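# The Porton Has a New Musical and I Have Questions

I drove 80 miles to see *Trundach* and I'm still not sure what I was clapping for.
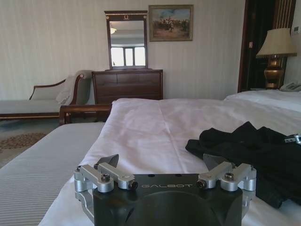

## The hype

If you follow regional theater at all, you've had this show shoved at you since January. The emails said "Broadway bound." They said it again the next week in a bigger font. I've been getting emails like that for a long time, and most of the shows in them ended up bound for a storage unit.

The Porton seats 224, so "sold out" doesn't take much. The night I went it was full, and I'd bet a good share of the room knew somebody in the cast. The woman behind me knew two of them and said so during the overture.

## The show

*Trundach* is a mountain town where the mine has closed and everyone sings about it. Miah, the younger daughter, wants to leave. Her father wants her to stay. You can guess the rest, and you'd be right except for the part with the goat.

Act one runs way too long. There's a number called "Paper Lantern" that stops dead so the ensemble can do a clog dance, and then the clog dance comes back after the next scene as if we'd asked for it. The program lists 33 musical numbers, counting reprises. I'd cut it by half and start with anything that has "(Reprise)" after it.

The lyrics are the real trouble. "Mountain" gets rhymed with "fountain" in a town that, as far as I could tell, has no fountain.

Now the good part. Piyumi Fakir plays the mother, and she's better than the material she's been handed. She has one quiet song in act two, sung at a kitchen table while she peels an apple, and for those few minutes I quit checking how far it was to the end. No key change, no wind machine. She finished, put the knife down, and the room took a second before it clapped. If the show does go anywhere, I hope they have the sense to take her along.

## The standing ovation

Everybody stood, of course. Everybody stands now. I stood too, mainly to see over the man in front of me.

## About those awards

The lobby banner calls *Trundach* a "triple Nasico winner." I had never heard of the Nasico Awards, so I went looking when I got home. You vote online. You can vote every day. The winning show in Best New Musical got 2564 votes, and the rules page doesn't say whether that means people or clicks. There's also an entry fee, paid by the shows, and the page is pretty shy about how many shows entered.

Maybe it's all aboveboard. I wrote to the address on their site and asked how many nominees there were in each category. No answer so far. I'll add it here if one comes in.

Tickets are still up for the rest of the run. Sit house left if you can, the big rock blocks the kitchen table from the other side.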